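Category: Course Materials > Service Robotics > Site Visits

Handout 5: Demonstration visit, two-arm household robot
Notes to accompany the Sendberg open day

Print this page | E-mail this page

1. Purpose of the visit

The March open day at Sendberg replaces one lecture and one lab session. The demonstration takes place in a furnished living room. Students should have read Handout 4 (grasp types and contact models) before attending. The terms used there are used here without further definition.

The session covers three topics: holding objects with two arms, the view from the wrist camera, and work close to large furniture. Speech input and route planning are handled in the second half of the course.

2. Two-arm holding

Each arm ends in a two-finger gripper. For rigid objects the main variables are grip width, contact area and the position of the grasp relative to the center of mass. A cylinder held upright is a simple case. Cloth is not. Its shape depends on where it is held and on what it touches, so a grasp planned from one view may be out of date by the time the fingers close.

Note the distance between the two grippers when each holds a different object. The permitted work volumes of the arms overlap in front of the body, and the controller must check arm against arm as well as arm against room.

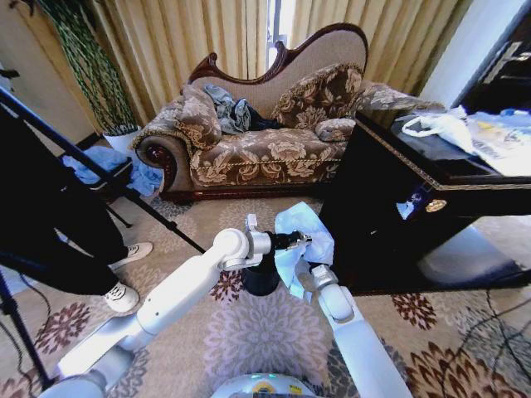
Fig. 1. Both grippers loaded: black cylindrical container (left arm), white cloth (right arm).

The Srisuk exercise sheet asks for a sketch of the two work volumes as seen from above. Mark the overlap. State which arm should yield if both are commanded into it, and on what grounds.

3. The wrist view

The head camera gives the layout of the room. It is less useful in the last part of a reach, when the arm itself may block the line of sight to the target. A camera at the wrist moves with the gripper and keeps the fingers in a nearly constant place in the picture. This has two results:

a) The gripper can be masked out once, with small corrections for finger opening.

b) Everything else in the picture changes scale quickly as the arm advances. Detectors trained only on room views tend to do poorly at this range.

Patterned surfaces need separate treatment. A carpet with large flower medallions produces strong edges that have nothing to do with object boundaries. Carved rails and corded trim do the same. Students who used the Jutbridge data set in the fall will recall that it contains plain floors only. 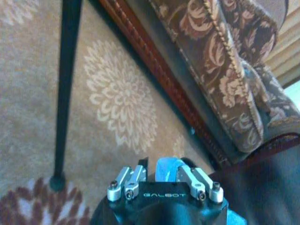 4. Working beside furniture

Low furniture limits the approach angles available to the wrist. Near the front rail of a sofa, a straight downward approach is usually possible, while a sideways approach may bring the forearm housing into contact with the seat edge. Thin legs of side tables and stands are a second hazard. They are narrow and dark, and depth sensors often miss them.

In the exercise, treat all furniture as fixed and apply a clearance of 17 mm at the fingers and up to 300 mm at the elbow. The larger figure applies when the arm is moving at full speed.

Thin plastic film should be entered in the plan as a soft obstacle. It can be pushed without damage, but it can also catch in the finger linkages.
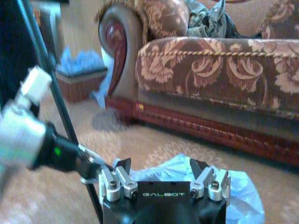
The planner therefore needs at least three classes of object: fixed, movable and soft. The Brustness notes use only the first two, and their cost function will have to be extended before it can be applied to the exercise. Add a term for contact with soft objects and keep it well below the cost of contact with a fixed one.

5. Written work

Submit one report per pair, no longer than 5 pages, with the work volume sketch attached. Include:

- a list of the grasp types observed, using the names in Handout 4
- one case in which the wrist view gives information the head view does not
- one case of the reverse
- the extended cost function, with units

Reports without units will be returned unmarked. Questions about the clearance values should be raised in the lab session following the visit.

Related items
Handout 4: Grasp types and contact models
Handout 6: Depth sensing at short range
Srisuk exercise sheet, two-arm version
Lab rules and sign-in

Print this page | E-mail this page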